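Versicherungsaufsicht und Bankenaufsicht im Vergleich
Begleitskript zur dritten Sitzung, Stand 29. März 2023

Zum Einstieg

Wer zum ersten Mal in ein Aufsichtsgesetz hineinschaut, klappt es meistens schnell wieder zu. Das ist schade, denn hinter den Paragrafen steckt eine der spannendsten Fragen der Finanzwelt überhaupt: Wie viel Sicherheit darf der Staat verlangen, ohne dass das Geschäft zum Erliegen kommt? In der letzten Sitzung ging es um die Rechtsquellen. Heute kommen wir zur Sache selbst, und ich verspreche Ihnen, dass Sie eine Versicherungsbilanz danach mit anderen Augen lesen.

Bitte halten Sie das Übungsblatt zur Drenmont Leben bereit, wir greifen am Ende darauf zurück.

1. Zwei Geschäftsmodelle, zwei Arten zu scheitern

Eine Bank nimmt kurzfristig Geld an und verleiht es langfristig. Das geht wunderbar gut, solange nicht alle Einleger gleichzeitig vor der Tür stehen (oder heute eben gleichzeitig die App öffnen). Ihr wunder Punkt ist die Liquidität. Eine Bank kann am Morgen noch solvent wirken und am Abend geschlossen sein.

Beim Versicherer läuft es umgekehrt: Erst kommt die Prämie, dann irgendwann der Schaden. Das Geld ist also zunächst da. Die Gefahr liegt darin, dass es am Ende nicht reicht, weil die Schäden falsch geschätzt, die Zinsen zu optimistisch angesetzt oder die Tarife zu billig kalkuliert wurden. Ein Versicherer scheitert in der Regel langsam. Für die Aufsicht ist das Segen und Fluch zugleich: Sie hat Zeit, aber sie muss den Fehler auch sehen wollen.

Ausnahmen gibt es natürlich. Stornowellen in der Lebensversicherung können bei steigenden Zinsen durchaus einem Bankansturm ähneln, und Derivate zur Zinsabsicherung können plötzlich hohe Sicherheitenforderungen auslösen. Merken Sie sich diesen Punkt, er kommt in der Klausur gern vor!

2. Das Drei-Säulen-Modell

Bei Banken wie bei Versicherern ist die Aufsicht in 3 Säulen gegliedert. Die Ähnlichkeit ist gewollt, Solvency II hat sich den Aufbau von Basel II abgeschaut.

Säule I: quantitative Anforderungen. Wie viele Eigenmittel braucht das Unternehmen? Bei Solvency II steht im Mittelpunkt die Solvenzkapitalanforderung (SCR), bemessen am Value-at-Risk zum Konfidenzniveau von 99,5 Prozent über ein Jahr. Darunter liegt die Mindestkapitalanforderung (MCR). Wird sie unterschritten und nicht zügig wiederhergestellt, droht der Entzug der Erlaubnis.

Säule II: Governance und aufsichtliche Überprüfung. Hierher gehören das Risikomanagement, die vier Schlüsselfunktionen und die unternehmenseigene Risiko- und Solvabilitätsbeurteilung, kurz ORSA. Viele halten diese Säule für die langweiligste. Ich finde sie die schönste, denn hier muss ein Vorstand in eigenen Worten erklären, wovor er sich fürchtet.

Säule III: Berichterstattung. Sie umfasst die Meldungen an die Behörde und den öffentlichen Bericht über Solvabilität und Finanzlage (SFCR). Lesen Sie wenigstens einen davon ganz durch. Nehmen Sie ruhig einen kleinen Versicherungsverein, die Berichte sind oft überraschend gut lesbar.

3. Die Bedeckungsquote

Bedeckungsquote = anrechnungsfähige Eigenmittel geteilt durch SCR

Für unser Übungsunternehmen Gallia Sach ergibt sich eine Quote von 123 Prozent. Ist das gut? Formal ja, die Anforderung ist erfüllt. Trotzdem würde ich sofort weiterfragen:

– Wie stark schwankt die Quote, wenn die Zinskurve sich verschiebt?
– Welche Qualität haben die Eigenmittel, also wie viel davon ist Tier 1?
– Nutzt das Unternehmen Übergangsmaßnahmen, und wie sähe die Zahl ohne sie aus?
– Rechnet es mit der Standardformel oder mit einem internen Modell?

Gerade die dritte Frage hat es in sich. Rechnen Sie den Fall Uvura Leben auf Seite 24 des Aufgabenhefts nach: Ohne Übergangsmaßnahme bleibt dort eine Quote von 53 Prozent. Mit bloßem Blick auf die Schlagzeilenzahl hätte das niemand vermutet – und genau deshalb macht diese Aufgabe so viel Freude.

4. Wer rettet wen?

Bankeinlagen sind in der EU bis 100.000 Euro je Einleger und Bank gesetzlich geschützt. Bei Versicherungen fehlt ein vergleichbar einheitliches System. In Deutschland gibt es Sicherungsfonds für die Lebens- und die substitutive Krankenversicherung, in anderen Sparten hängt vieles an der Bestandsübertragung auf einen gesunden Anbieter. Diskutieren Sie zu zweit: Sollte auch eine Wohngebäudeversicherung abgesichert sein? Was spricht für eine europäische Lösung, was für nationale Fonds?

Ein Hinweis zur Begrifflichkeit: Abwicklung im bankrechtlichen Sinn und Run-off eines Versicherungsbestands werden ständig verwechselt. Im Run-off wird nur kein Neugeschäft mehr gezeichnet, die Verträge laufen weiter und die Aufsicht schaut weiter hin.

5. Aufgaben bis zur nächsten Sitzung

a) Lesen Sie im Reader das Kapitel zur Zinsrisikomessung. Die Formeln im Anhang können Sie überspringen.

b) Stellen Sie für Drenmont Leben die Solvabilitätsübersicht auf und berechnen Sie die Bedeckungsquote. Die Marktwerte stehen auf dem Übungsblatt, die Risikomarge ist gegeben.

c) Die Odukoya Rück übernimmt die Hälfte des Sterblichkeitsrisikos von Drenmont. Wie ändert sich das SCR, und welches neue Risiko taucht dafür auf? Eine halbe Seite genügt, gern handschriftlich.
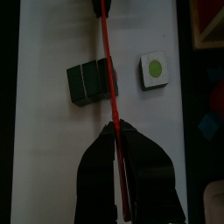

6. Ausblick und Literatur

Im Mai behandeln wir Finanzkonglomerate, also Gruppen, in denen Bank und Versicherer unter einem Dach sitzen. Dort treffen beide Welten aufeinander, und die Frage nach der doppelten Anrechnung von Eigenmitteln wird richtig knifflig.

Zur Vorbereitung: Richtlinie 2009/138/EG (Solvency II), vor allem die Artikel 41 bis 49 und 100 bis 102, außerdem das Versicherungsaufsichtsgesetz, Teil 2. Für den Vergleich mit den Banken reicht ein Blick in die Gliederung der Kapitaladäquanzverordnung (CRR).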